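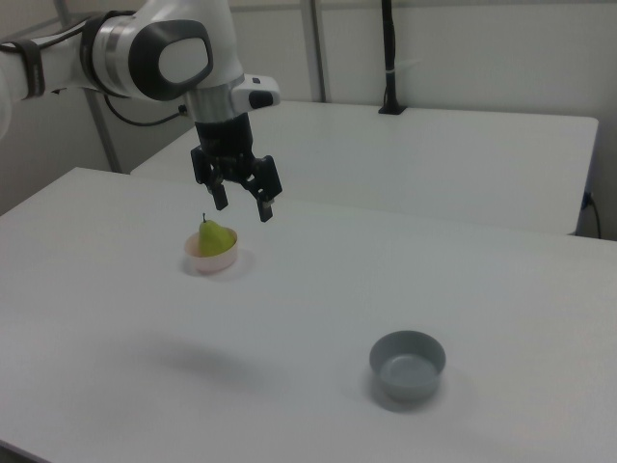 Departamento de Ciências do Consumo Alimentar, Grupo de Estudos Koltley

Publicado em 2020-12-01 | Redação do Grupo Koltley
Categoria: Alimentação e quotidiano > Artigos em acesso aberto

3.2. A fruta à vista e o hábito de a comer

Figura 1. Pera numa taça, sobre um tampo branco.

Quem cresceu numa casa com fruteira sabe que a fruta pousada à mão acaba por ser comida quase sem se dar por isso, e foi desta lembrança, tão doméstica e tão pouco científica, que partiu a nossa curiosidade. Acompanhámos em julho 31 agregados familiares dos bairros de Hondis e Urquhart, a quem pedimos, com toda a paciência que nos quiseram dispensar, que registassem num caderno a fruta consumida entre refeições. Em 13 deles a fruta já ficava habitualmente na mesa ou na bancada (a Figura 1 mostra uma taça com uma pera); nos restantes era guardada no frigorífico ou na despensa.

Os cadernos chegaram-nos cheios de notas à margem, que lemos com muito gosto. Várias famílias escreveram que a pera é uma fruta ingrata, dura durante dias e de repente passada, e que só a comem a tempo quando a têm debaixo dos olhos. Outras confessaram preferi-la bem fria, mesmo correndo o risco de a esquecerem na gaveta dos legumes. Nas casas com crianças pequenas, a fruta à vista aparece associada ao lanche da tarde, e nas de pessoas mais velhas sobretudo ao serão, depois da loiça arrumada.

Convém ler estes registos com cautela, pois o mês foi quente e o mercado de Polov, onde muitas famílias se abastecem, esteve fechado 2 semanas. A comparação por idades é retomada na secção 3.3.

Última atualização: dezembro de 2020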